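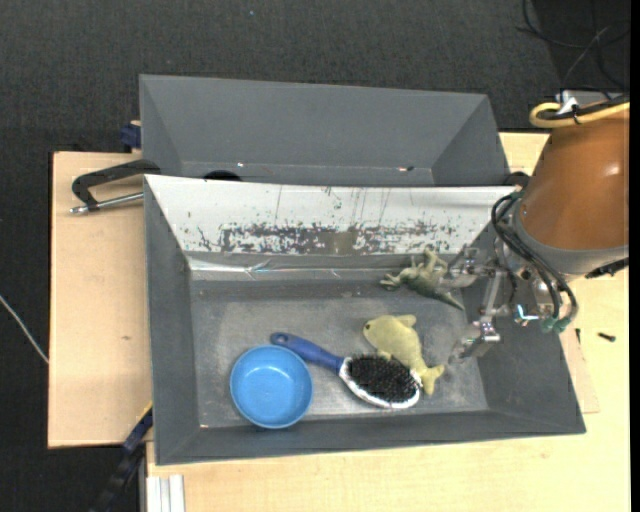

Bin picking, how many examples before you stop collecting?

nerysbowen
Hello all, hope everyone's keeping well. I've been gathering grasp attempts for our little Skadix project since January and we've just gone past 992 labelled tries, which felt like a milestone until Ivars pointed out it isn't even a round number! We're using two bins and a small set of odd household bits (bowl, hairbrush, a plush fish, a plastic dinosaur, that sort of thing), and the arm has a go, we record whether it held on, and round we go again. My question is whether to carry on with the same things or start swapping them. The learner does nicely on the fish and is frankly hopeless on the bowl, and I can't decide if it wants more bowl or more of everything.

siiri_t
More of everything, I'd say, and sooner than you think. We stuck with one set for far too long on Lepik and ended up with something that knew our toys beautifully and fell to bits when a colleague put her glasses case in. I do sympathise though, it's lovely watching the numbers go up on a set you know.

Ivars Org
I'm going to disagree with Siiri, kindly. If it can't do the bowl yet, changing the bowl for a mug just gives you two things it can't do and no idea why. I'd stay put until 1,000 at the very least, then look at where the failures sit. With a wide shallow bowl it is nearly always the approach: it comes down in the middle and closes on nothing, when it ought to be going for the rim.

nerysbowen
Ivars, yes, that's precisely it, it goes for the middle every time, bless it. I went back through last night with a cup of tea and of the last 14 bowl tries only 2 were anywhere near the rim.

siiri_t
Well then that's a sampling problem and another thousand of the same won't cure it, will it? Your tries are coming from the model, the model likes the middle, so you collect more middles. Mix in some random ones, or place a few by hand.

ruta_e
Coming in from the Oken side, where we argued over this for most of a winter. Something I'd look at before any of that is how the things are lying. Nerys, in your bin the brush head and the fish are touching, with the fish partly over the edge of the brush, and the bowl is just to the left of the brush. If you tip things in by hand you fall into habits without noticing (I always put the big thing on the left, I'm told). Do you shuffle between tries?

nerysbowen
Erm. Every so often! Mostly when something gets dropped it just lies where it lands and we carry on from there.

ruta_e
I'd shuffle every tenth try, and write down when you did it. It's dull, but you can split the data on it later and see whether the position matters. Save the failures too, please, all of them. We threw ours away at first and I still wince.

Ivars Org
Agree with Rūta on failures. Still don't agree on random grasps by the way, Siiri, they waste hours on thin air. A few by hand on the rim, fine.

siiri_t
They waste hours and they teach it what thin air looks like, Ivars! But I'll take "a few by hand" as a win and go and have my lunch.

nerysbowen
Thank you, all of you. I'll do a batch by hand on the rim tomorrow, shuffle as Rūta says, and leave the set alone until that's in. Does anybody log the shuffles in the same file as the grasps, or keep them apart?

ruta_e
Same file, extra column. You'll lose the other one.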